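Prolla Station Guide, Section 3: Teaching the Scoop Task

You've unpacked the hand tool, you've got a green light on the base, and now comes the part most of us like best. In this section you show the Prolla how your kitchen handles a serving spoon, and the arm at the Joshi counter learns from what you do. No coding at all. If you can portion rice, you can teach this!

Read the whole section once before you start. A first session takes most people the quiet part of an afternoon, and it goes better if two of you take turns.

Before you begin

1. Wipe down the practice surface and let it dry.
2. Pick the spoon you really use on the line. The arm will be handed the same model, so a nicer one from the back shelf won't help.
3. Put 58 dry practice pieces in the tray. Torn foam or paper is fine. Leave food out of it until you reach Section 5.
4. Sign in with your own name. Your recordings are listed under it, and you can delete any of them up until the evening upload.

Note: Sign-in is there so you can find and remove your own takes. Shift leads at Manulska see the finished set without names. Zofia Chmielewska asked for this when the first station went in, and it has stayed that way at every site.

Gripping the spoon

5. Lay the spoon down with the bowl facing up and the handle toward you.
6. Open the fingers by easing off the trigger, and bring the tool in low.
7. Close the pads on the handle just below the neck. Squeeze until the spoon stops rocking, then stop squeezing. More force only tires your hand.
8. Check that one pad sits on each side and that the bowl points straight ahead.
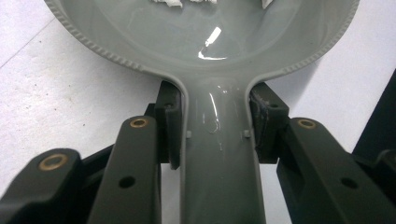 CHECKING YOUR GRIP

A pale gray spoon held at the neck, with a pad on either side and the bowl out in front, is what you're after. Some spoons have small tabs sticking out from the edges of the handle, and those make a handy landmark. Find them by eye before you close the fingers and you'll come back to the same place every time.

Glossy plastic throws back a lot of light. A small bright streak in the bowl is no trouble, but if the glare spreads over most of it, turn the lamp toward the wall and look again.

Scuff marks on the inner face of a pad are normal wear. Change the pads when the spoon starts to twist under light pressure (part list, Section 9).

CAUTION: Keep your free hand away from the link arms while the fingers are moving. The pivots can pinch. Tie back long sleeves and apron strings.

Recording a take

9. Press the side button and wait for the short beep.
10. Scoop from the near edge of the tray, lift, and tip into the second tray. Work at your normal pace. Slow, careful movements teach the arm to be slow.
11. Set the spoon down and release it. Press the side button again.
12. Repeat from step 5. After 3 takes, rest your wrist or swap with your partner.

Dropped a few pieces? Keep going and finish the take. Recoveries are some of the most useful material you can give it, and Deepak Semwal's crew saw their arm start tidying up its own near misses after they quit deleting the messy ones. That was a great week in the kitchen.

Note: Left-handed staff should record left-handed. The software sorts it out.

What changes on your shift

Once the arm takes over the first scoop station, the 2 people who used to stand there move to plating and to the service window. Post the new rota before the arm goes live, and walk through it together. At Manulska the change came in August, and the late cooks were the first to notice: far fewer sore wrists at closing, and time to talk to the people they were feeding.

The arm also needs someone who knows the food. It can't taste, and it has no idea that the lentils thicken as the evening goes on. Choose a station lead from among the cooks for each shift. Wenceslao Durán, who had served by hand for years, took the job at our first site and still re-records the rice whenever the supplier changes. Anyone on shift can press the amber button to stop the arm, at any time, without asking.

Count teaching as paid work and put it on the rota like any other duty.

If something goes wrong

No beep: the tool is asleep. Squeeze the trigger once and try again.

Spoon slides in the pads: wipe the handle and both pads with a dry cloth, then grip closer to the neck.

Error 1945: the base has lost sight of the tool. Step back, hold it level in front of you, and wait for the green light.

Uploads stuck: leave the station switched on overnight. If they're still waiting in the morning, call Vikas Bhatia at the Altska help desk.

Continue to Section 4, Reviewing Your Takes.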